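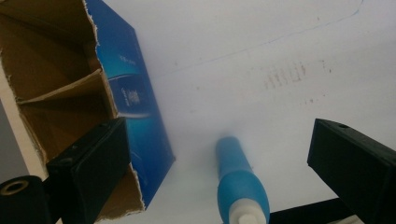 골판지 상자 재사용 시 적재 하중 기준

작성자: Fulgencio Huerta
분류: 포장/보관

Wilten 창고에서 부품 보관용으로 이중 골판지 상자를 재사용하고 있습니다. 규격은 B골과 C골을 합친 5겹이고, 제조사 표기 압축강도는 3,000 N입니다. 한 번 출고했다가 돌아온 상자를 다시 5단으로 쌓으려고 하는데, 표기 강도를 그대로 적용해도 되는지 궁금합니다. 보관 기간은 12주, 상자당 중량은 9 kg 이하입니다. 테두리가 일부 찢어진 상자도 섞여 있습니다. 6월부터는 창고 습도가 80%를 넘는 날이 많습니다.

Nicanor Alvarado
표기 강도는 표준 상태(23℃, 상대습도 50%)의 새 상자를 단시간 압축한 값이므로 그대로 쓰면 안 됩니다. 보관 기간, 습도, 적재 방식에 따른 감소 계수를 각각 곱해야 합니다. 저는 장기 보관 0.55, 고습 0.6, 모서리를 맞춘 수직 적재 0.9를 씁니다. 곱하면 약 0.3이고 허용 하중은 900 N 정도가 남습니다. 맨 아래 상자가 받는 하중은 위쪽 네 상자분이므로 9 × 4 × 9.8, 즉 353 N입니다. 안전율은 2.5 정도입니다.
다만 재사용 감소분은 빠져 있습니다. 수직 모서리가 꺾였거나 골이 눌린 상자는 계산 대상에서 제외하십시오. 상단 날개만 찢어진 것은 맨 윗단에 한해 사용할 수 있습니다. 벽면까지 찢어진 것은 폐기합니다. 내부 칸막이는 높이가 상자 내측 높이와 같을 때만 하중을 분담합니다.

pilto_pack
우리는 그냥 3단까지만 쌓습니다. 테이프로 보강해도 별 차이 없었어요.

Fulgencio Huerta
계산식 감사합니다. 파손품은 선별해서 빼고, 바닥에 팔레트를 깔아 다시 쌓겠습니다. 칸막이 높이는 아직 재 보지 못했습니다.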